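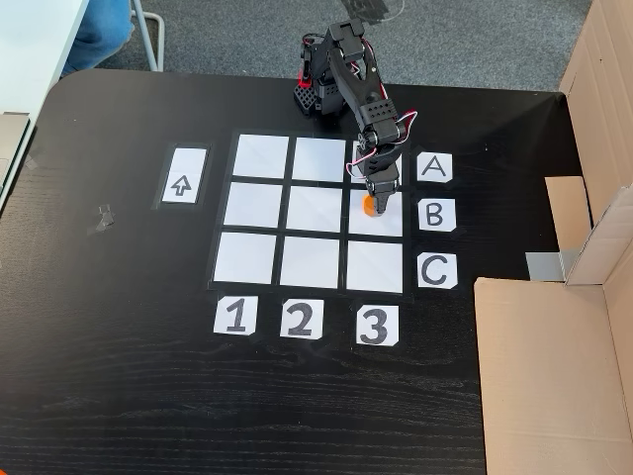

Tape lifting from a homemade grid board

I need a better way to hold down the squares and labels on a tabletop grid. The layout is three by three, white squares on a black top, with strips of black tape between them. Letters A to C run down the right side, numbers 1 to 3 along the bottom, and the label cards have clipped corners with tape over the edges. The surface has a faint wood grain texture and I suspect the adhesive only bonds to the high points. The strips start to curl after a few weeks. I would prefer not to mark the table permanently.

Mwende Barasa

Clean the surface with isopropyl alcohol and let it dry fully before applying anything. Use cloth tape in place of vinyl. Vinyl is stretched as it comes off the roll and shrinks back later, and this is the usual cause of curled ends. Lay each strip without tension, cut it with a knife against a steel rule, and press it down with a roller. Run the long strips in one direction first, then the cross strips over them. Round the corners of the label cards slightly more if they still catch. Test the tape on the underside of the table for 33 hours before committing.

Gitau Mfinanga

just glue it

Kibet Shirima

Glue conflicts with the requirement about not marking the table. An alternative is to build the grid on a thin rigid sheet and fix the sheet at its corners with removable putty. The squares then stay in register when the sheet is lifted. If glare is a problem, use matte card. Glossy squares reflect unevenly under an overhead lamp.

Mahnaz Mahmoudi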